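How to set ground control points for a small drone survey

Tuesday, October 12, 2021
By Babita Dixit

Ground control points (GCPs) are marked spots on the ground with known coordinates. Processing software uses them to pin your map to the real world. Without them, a map from an ordinary drone can look fine on screen and still sit a couple of metres off, with worse errors in height.

These steps suit a site you can walk across in a morning. I used them in March on the gravel yard at Mekstead with Omprakash Pant, who ran the GNSS rover.

What you need

A rover or base-and-rover pair with centimetre accuracy
Targets, black and white, at least 50 cm across
Pegs or sandbags
A notebook, even if your rover logs everything

1. Plan the layout

Open the site boundary over recent aerial imagery. Put one point near each corner, one in the middle, and one at the highest and lowest ground. Keep them in from the edge of the flight area so each target shows up in several photos. Avoid a straight line of points, which leaves the model free to tilt.

2. Choose the coordinate system

Do this before anyone goes outside. Write down the horizontal datum, the projection and the height reference. Most of the bad jobs I get asked to fix come from ellipsoidal heights mixed with local ones.

3. Lay and measure the targets

Peg each target flat on firm ground, clear of trees and parked vehicles. Hold the rover pole plumb over the centre and record for at least 40 seconds. Come back later and measure it again. If the two readings differ by more than 3 cm, take a third.

Number the targets with paint or tape — big enough to read from the air.

4. Fly the site

Set front overlap to 80 per cent and side overlap to 70. Fly at a constant height above ground if your planner allows it. Leave the targets where they are until you have checked the photos.

5. Import and mark the points

Load the photos, then the coordinate file. Check the column order: some programs want easting first, others northing. Mark the centre of each target in at least five photos, zoomed right in.
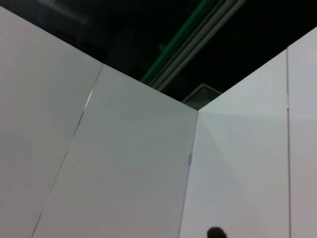
6. Hold some points back

Set two or three points as check points. The software leaves them out of the adjustment and reports how far off they land. On the Mekstead job we had 67 photos and two check points, both within 4 cm in height.

7. Read the report

Look at the error for each point before the average. One large value usually means a mistyped coordinate or a target marked in the wrong place. Fix it, run the adjustment again and save the report with the map.

Contact: Babita Dixit, Vukbridge Mapping | © 2021 Vukbridge | Back to top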